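Teleop demos in the sim, wheel pick-up
tinpot_ed, 17 Apr 2021
I've been driving both hands remotely in Zurno, 30 demos so far. My left hand barely does anything!

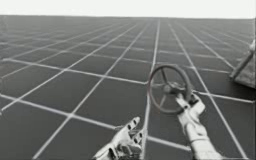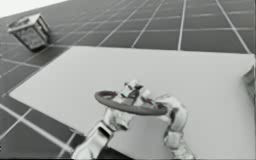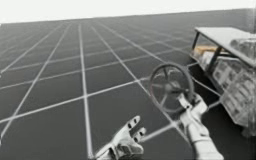
Screenshots: tinpot_ed / Zurno

marshgate: Second one's got both hands on it, the others only the right. Pick one style or it'll learn mush.

tinpot_ed: Disagree, I want the variety.

marshgate: With 2,000 demos, maybe. Not 30.

quillpen: I'd bin the one-handed ones.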